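Print this item | E-mail to a friend | 2 comments

Folding on the Bed: What Came Out of the Linen Morning

Those of you who stayed away from the linen morning in April because you thought a couple of hours of folding sounded like a punishment missed a very pleasant time, and I say that as someone who used to shove everything into the dresser and lean on the drawer. We had coffee, we had the big windows open in the upstairs room at the Halvorsen house, and by noon the donated clothes for the Kuldale exchange were sorted, folded and stacked in the hall with their tags on. The final tally was 498 pieces, which beats last spring by 80, and I am told the shelves at Kuldale have not looked so full in years.

Several people have asked me to write down how we went about it, so I will try, although folding is one of those things that takes ten seconds to show and half a page to tell.

We started with the surface. A kitchen table is fine for towels and pillowcases, but for clothes I have come around to using a bed, and I don't think I will go back. It is wide, it is a comfortable height if you sit on a stool beside it, and the cloth doesn't slide off the far side while you are busy with the near one. Put a plain, light-colored sheet over it and pull the sheet fairly smooth. Dark clothes are the hard ones to fold well (you can't see where the edges are, and every fold hides in the next one), and on a pale sheet the outline shows up beautifully. I had been folding black things on a navy bedspread for most of my life and wondering why they always came out lopsided! 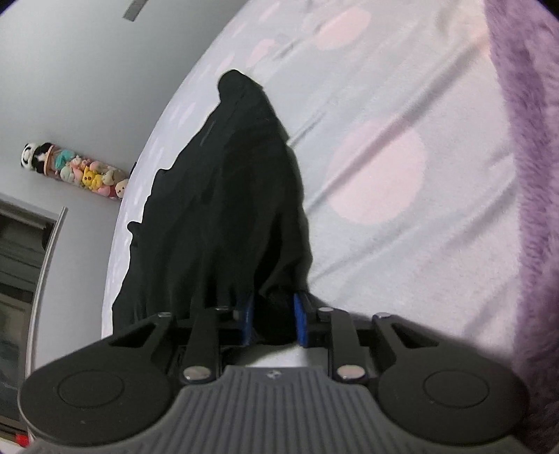 Black cloth laid out on a pale sheet, with the lower end bunched.

With anything black, my advice is to take your time over the outline before you make a single fold. Lay the piece down lengthwise and look at both edges. One of them will nearly always be wavier than the other, with little bumps where the cloth has doubled back on itself, and it is much easier to tease those out now than after the thing has been folded in thirds. Use the flat of your hand and work outward from the middle. Then deal with the end that has gathered up – there always seems to be one – by taking hold of it low down and drawing it gently toward you while your other hand keeps the far end still. Don't tug. Knits in particular will remember a tug for longer than you would like.

Soft creases running the long way can mostly be left alone. They disappear into the fold, and if they don't, whoever takes the piece home will be wearing it within the week and it will get creases of its own. A deep fold is different, and I do like to open those up and smooth them down again, as they make a lump in the stack and the lump travels upward through everything you put on top of it.

After that it is the same as it ever was. Sides in, bottom up to the middle, and once more if the piece is long. We put dark clothes in their own pile, with the folded edge facing out so that people browsing at the exchange can lift one without pulling the rest of the stack onto the floor. Anything thin or slippery went into the shallow baskets from Hamell, and I was glad we had them, because a tall pile of slippery things has only one ambition in life.

A few odds and ends before I let you go. The light sheets we used came out of the Zunau cupboard and have been washed and put back on the lower shelf, so please look there before buying more. We are short of tags again and could use a fresh box. The goal for the fall exchange is 700 pieces, and winter things are especially welcome – sweaters, scarves, thick leggings, anything with some warmth left in it. Please wash them first and turn the pockets out. We found 2 bus tickets and a very old peppermint this time.

Bags may be left on the side porch at the Halvorsen house any morning before ten. If it looks like rain, push them well back against the wall.

Share (2) | Print | E-mail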